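Monday, November 7, 2022
By Samina Lodhi

In June, the catering division at Ballthorpe informed its staff that the sorting and laying of cutlery would be gradually transferred to automated equipment. I have worked in that division for six years, the last two as shift coordinator, and I was asked to represent the dining room staff during the change. The views set down in this post are my own and do not speak for the company.

The division serves lunch to the Sternwood offices and handles evening functions on the same site. Before June, a large part of every afternoon went to what we call the back table. Clean cutlery came out of the wash in mixed racks, was sorted by hand into trays, and was then carried to the dining room or packed for the next function. It was repetitive work, and it was hard on the wrists. It was also the one part of the day when people could sit down together, and I do not think that the planning documents gave this enough weight.

The first sorting unit was supplied by Menetti and installed over the summer. It handles standard forks, knives and spoons at a steady pace and does not tire. It has more difficulty with serving pieces, with anything bent, and with the small dessert spoons, which tend to lie inside one another. These go to a reject bin, and a member of staff clears the bin by hand. In the first full week we recorded 141 rejected pieces. The figure has come down a good deal, mainly as a result of changes to the way the racks are loaded.

The effect on working hours has been more complicated than either side expected. No position was removed. However, around 47 hours a month that used to be paid as afternoon sorting no longer exist in that form, and several part-time colleagues depended on them. Asif Usmani, who represents the part-time staff, argued from the start that those hours should be offered again as training time before any outside trainers were engaged. Management accepted this in principle, and after some delay it was written into the rota. I would have preferred to see it in writing before the equipment arrived - and I said so at the time.

The training takes place at Sial, the company that is preparing the second stage of the project. The task there is to show, with hand-held grippers, how a person picks up and places ordinary table items, so that a machine can later learn from those movements. Our colleagues attend in pairs and are paid at their normal rate, with travel included.
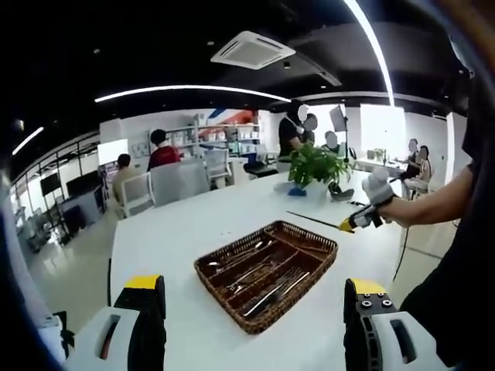
Table work depends on small judgments, and experienced staff make them without speaking about them. A server knows from the weight of a handful whether a fork has been mixed in with the spoons. A server also knows that a piece lying across its neighbors should be lifted from the end that is free. One pair of gripper fingers held open at a woven tray of spoons and forks, and a second pair gripping a thin dark rod beside it, require that same knowledge, but at a much slower speed, and with none of the feeling that comes through the fingertips. Several colleagues have told me that they found this frustrating on the first day and rather absorbing by the third. One said it was like learning to lay a table in winter gloves.

There is a question of recognition that remains open. If the second stage performs well, it will be partly on the strength of skills that our staff built up over many years at an hourly wage. Mr. Usmani has proposed a fixed supplement for every session attended, separate from the normal rate. The company has replied that it is considering the matter. I support the proposal and have asked for an answer before the next rota is issued.

I have also asked for a smaller thing, which is that the back table should stay where it is. The sorting unit does not need the space, and people still sit there when the reject bin is being cleared.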